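Varkholm VK-504 Countertop Water Dispenser
Set-Up Guide

Section 4. First fill, flushing and dispense volume

Complete Section 3 (leveling and drain hose) before starting. The dispenser must stand on a flat surface and must not be plugged in until step 5.

4.1 Installing the filter

1. Remove the lower front panel by pressing both side tabs and pulling it toward you.
2. Take the Plerkard cartridge out of its wrapper. Peel off the round seal on the inlet side.
3. Insert the cartridge with the arrow pointing up and turn it clockwise until it clicks.
4. Refit the panel. The unit will not start with the panel open.

Note: Cartridges with part number 2818 fit this model. The older short cartridge goes in but does not seal – do not use it.

4.2 Flushing

5. Fill the tank with cold tap water to the 2000 mL line, close the lid and plug in the unit.
6. Place a pitcher under the spout. Hold FLUSH for three seconds. The indicator turns blue.
7. Let the cycle finish, then discard the water. Gray particles in the first flush are carbon dust from the filter and are harmless.
8. Repeat steps 5 to 7 once.

CAUTION: Keep the hot water switch in the OFF position during flushing. Running the heater with air in the line will trip the thermal cutout. See Section 9 for the reset procedure.

4.3 Choosing a cup

The drip tray accepts most metal, ceramic and heat-safe glass cups. Measure the cup before setting a volume, and set the volume below the level of the rim. 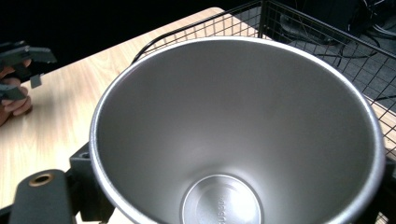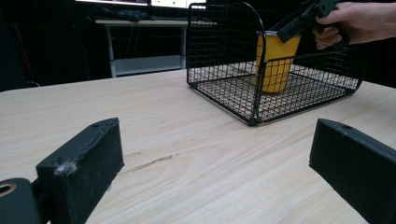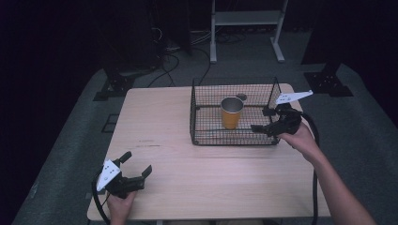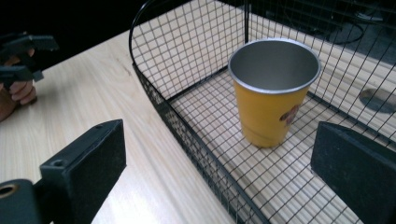
Fig. 4-3. Steel cup interior with SUS 304 base marking (first picture); orange cup in a mesh basket (third); yellow cup in a mesh basket (fourth).

4.4 Setting the dispense volume

9. Press VOL until the display flashes.
10. Use + and – to select a volume. The largest single dispense is 900 mL.
11. Press VOL again to store the setting. The display stops flashing.
12. Dispense once with cold water and check the level in the cup. If it is too high, repeat from step 9.

Note: The stored volume applies to cold and hot water alike. It is lost if the unit is unplugged overnight.

CAUTION: Single-wall metal cups get hot on the outside. Use a cup with a handle for hot water, or let the water cool before lifting.

4.5 Child lock

Press LOCK and HOT together. A key symbol appears and the hot outlet is disabled. Press both again to release. Cold water remains available while the lock is on.

Continue with Section 5, Temperature settings.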